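Junel Woven Bread Basket

Sold by Zoterar. Listed by Dayana Paucar, 29/10/2022

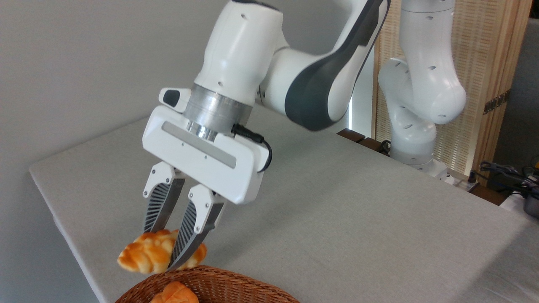
I've been selling bread baskets for a good few years now and I still get a bit silly when a new one comes in. The Junel is the one I've ended up keeping at home too, so you're getting a biased opinion (sorry!).

It's a reddish-brown wicker basket with a nice tight weave, and the tightness matters more than you'd think. My old one was so open that every breakfast ended with crumbs all over the cloth, and poppy seeds in places I'd rather not go into. With this one most of them stay put until I tip it out over the sink.

I mostly fill it with plaited rolls, the shiny egg-washed sort, as they look so good against the darker colour. It's 28 cm across, so four big ones fit comfortably and you can pile a few more on top if you've got people round. Plain dinner rolls are fine too, or a sliced loaf if you lean the slices up against the side.

Do let your bread cool on a rack first, please. Warm rolls go soggy underneath in any basket, and a folded napkin only helps so much. For cleaning I use a dry pastry brush and then a barely damp cloth, and leave it out on the worktop overnight. No dishwasher, no soaking!

It holds its shape well. Mine's been squashed under a Desmet baking tin in the cupboard since last December and sprang back with a bit of a push.

We had 200 made for the first batch and there are 100 left as I write. If you'd like the lining cloth that goes with it, it's listed separately under Stirer, in oatmeal or pale grey. I'd go for the grey, but my sister says oatmeal and she's usually right about these things.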